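Sendden Workshop Store
Home > Shared Bench > Mounting > Square Arm Base Plate

Sendden Square Arm Base Plate, for slotted aluminium tables
Made by Yusri Sitompul and Ningsih Saragih
Price: 259 (plate, screws and slot nuts)
Availability: made in small batches, next batch in April

This is the plate we use in our own workshop to fix a robot arm to a table made from aluminium profiles. We drew it for ourselves first. Then members of two other workshops asked for the same one, so we now cut it in batches and sell it on this page.

The plate is flat and square. The arm sits on it with its round flange, and the plate goes straight on the table, without feet or spacers. The slot nuts slide into the grooves from the end of the table, so you must have at least one end open. If your table has end caps, take them off before you start.

Which arm does it fit?
We drill the middle pattern to order. Please send us the drawing of the flange from the manual of your arm, or a paper rubbing if you have no drawing. A rubbing is good enough in most cases, but write the distance between two opposite holes on it. We do not drill from photographs.

In our workshop we have the double-arm bench, with one arm at each side and the work between them. We put a cloth over the middle of the table when we practise with light plastic parts. They slide less, and the profile does not scratch them. The present exercise is a rack of pipette tips, which Haziq Khoo wants to use for a small dosing project at home.

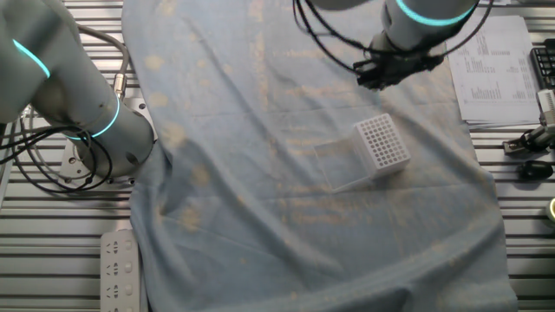
The double-arm bench with the tip box on the blue cloth. The base plate is at the left.

Mounting
Put all the screws in by hand first, and tighten them only when every nut has caught in its groove. Go across the plate from corner to corner. After the first 40 hours of work, tighten once more. We had one plate that moved a little in its first week, and the reason was that I tightened one side completely before I started the other.

Leave free space beside the base for the cables. They need a wide curve, wider than you expect when the arm is standing still. Move the arm slowly through its whole range and watch the cables, and only after this decide where the power strip will stay.

What is in the bag
Base plate, drilled to your pattern
Screws and slot nuts for the table side
Hex key
One printed sheet with the tightening order

The screws for the arm side are not included. Please use those which came with the arm.

Not suitable for
Wooden tables. The Zaston plate is larger and has through holes for wood – ask us for it by e-mail.

Comments from buyers

Birdie Obi
Good plate, flat, clean edges. My grooves are narrower and the nuts did not go in. Yusri sent other ones without extra cost. Please put the groove width in the order form.

Reply from Sendden
Thank you, Birdie. The field is in the form since Jan 20, 2018.

Yusri Subramaniam
Is it possible to have it in black?

Reply from Sendden
Not at the moment. We have asked for a price, but the batch is too small for it.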